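Patterns That Repeat

Look at a roll of wallpaper, a scarf or a tiled floor. Many of them have the same shapes over and over again. Leaves and curly petals are favourites, and people have been drawing them on walls and cloth for a very long time.

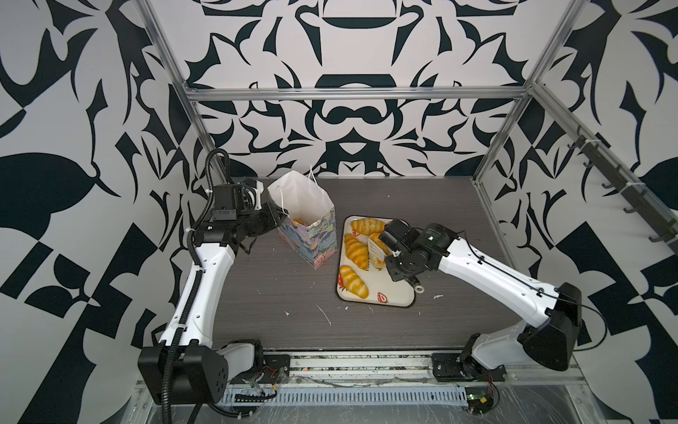 What is a pattern?

A pattern is a shape, or a group of shapes, that is repeated by following a rule. The part that gets repeated is called the motif. A motif can be a leaf, a star, a fish or just a square.

The rule tells you where the next motif goes. It might say "move along one space" or "turn upside down".

Three ways to repeat a shape

Sliding. The motif moves along without turning. Fence posts do this, and so do the stripes on a jumper. The maths word for it is translation.

Turning. The motif spins round a point. The petals of a daisy are a good example. This is called rotation.

Flipping. The motif is turned over, as if you had put a mirror beside it. This is called reflection. A leaf that curls to the left will now curl to the right.

Designers often mix all three. If you find a flipped leaf next to a plain one, try to work out where the mirror line would be. Sometimes it helps to hold a real mirror on the line.

How is wallpaper printed?

Early wallpaper was printed with blocks of wood. A carver cut away the parts that should stay blank, and the raised parts were covered in ink and pressed on to the paper. Each colour needed its own block, so a pattern in black on a plain background was quicker to print than one with lots of colours.

At the Casness Print Museum there is a pearwood block from the old Skidthorpe works. It is over 600 years younger than the oldest printed cloth in the same room, but it was used in much the same way. The Skidthorpe pattern book has 623 designs in it, and most of them are leaves.

Today most wallpaper is printed by machine. The edges still have to match, so that two strips side by side look like one big picture.

Try it yourself

You will need a potato, paint, paper and a grown-up to help with the cutting.

1. Cut the potato in half and dry the cut side with kitchen roll.
2. Ask your grown-up to cut a simple leaf shape.
3. Dip it in paint and print a row, sliding it along each time.
4. Print a second row with the potato turned upside down.
5. Leave the paper flat for 20 minutes – longer if the paint is thick.

Words to remember

Motif: the shape that is repeated.
Symmetry: when a shape matches itself after a flip or a turn.
Block: a piece of wood with a raised design, used for printing.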